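Bottled Water and Tap Water in Tungate: What Shoppers Buy and Why
Student project report, Environmental Studies
May 13, 2023

Introduction

Tungate has had a public water supply since the Grarnstead reservoir was built, and the water from it is safe to drink. Even so, many households in the town buy bottled water every week. Our group wanted to find out why. We also wanted to know what people do with the bottles afterward and whether the taste of the tap water has anything to do with it.

The project covers still water only. We left out sparkling and flavored water, as the reasons for buying those seemed to be different.

Background

The town gets its water from one source. It is treated at the Grarnstead works and piped about the town through mains of very different ages. The north side was connected first, and some of its pipes are old iron ones. The newer streets near the school have plastic mains.

Chlorine is added at the works to keep the water free of germs on its way to the tap. The smell is strongest close to the works and fades as the water stands. A jug left in the refrigerator overnight has much less of it.

Method

We used 2 methods, a household survey and a blind taste test.

The survey was a single sheet with 10 questions. It asked what the household drinks at home, where they buy bottled water, what size they buy, and why. The last question left space for comments. We put the sheets through doors on the north side and near the school, and collected them from a box at the Tzavaras grocery store, which kindly let us use the end of the counter.

For the taste test we used tap water from the north side, tap water from the school, and a store-bought still water. All of it was chilled in the same refrigerator and poured into plain paper cups marked with a letter on the bottom. Tasters did not see the pouring. They were asked which cup they liked best and which one they thought came from a bottle.

Results

Taste was the reason given most often for buying bottled water. Convenience came next – people wanted something to take to work or put in a school bag. A smaller group said they did not trust the pipes in their building. Price was hardly mentioned by people who buy bottled water, but it was the main reason given by those who don't.

The comments were more useful than we expected. Several people on the north side wrote that the water runs brown for a short time after street repairs, and that they started buying bottles then and kept on. One household wrote that they use bottled water only for coffee.

In the taste test, the school tap water and the store-bought water were liked almost equally. The north side tap water was liked least. Most tasters could not pick out the bottled water, and a good many named the school tap as the bottled one.

Nearly everyone who buys bottles said they recycle them at home. Far fewer said they do so when they are out, and the comments suggest that there are not enough bins near the bus stops.

Filters

We also tried a Vostex filter jug that one of our group had at home. We ran north side water through it and compared it with the same water unfiltered. The smell of chlorine was weaker after filtering. We did not test for anything else, and the cartridge was already part used, so this should be taken as a side note.

Problems with the project

The survey was voluntary, so people with strong opinions probably answered more often. Most tasters were students, and most of them are used to the school tap. We ran the test in February, when tap water is cold anyway. The result might be different in summer – a few people told us the water tastes worse then.

We should have asked how long people had lived in their homes. It would have helped us sort out which answers were linked to the street repairs.

Suggestions

The town could send out a short notice before street repairs telling people to run the cold tap until it clears. A refill tap near the bus stops would help those who buy for convenience. More recycling bins in the same spot would also be worth trying.

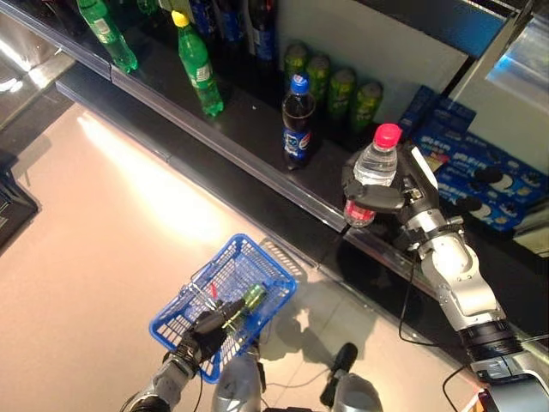
Does chilling tap water change how it tastes?

Chilling makes the chlorine harder to notice, and leaving the jug in the refrigerator overnight lets part of it escape.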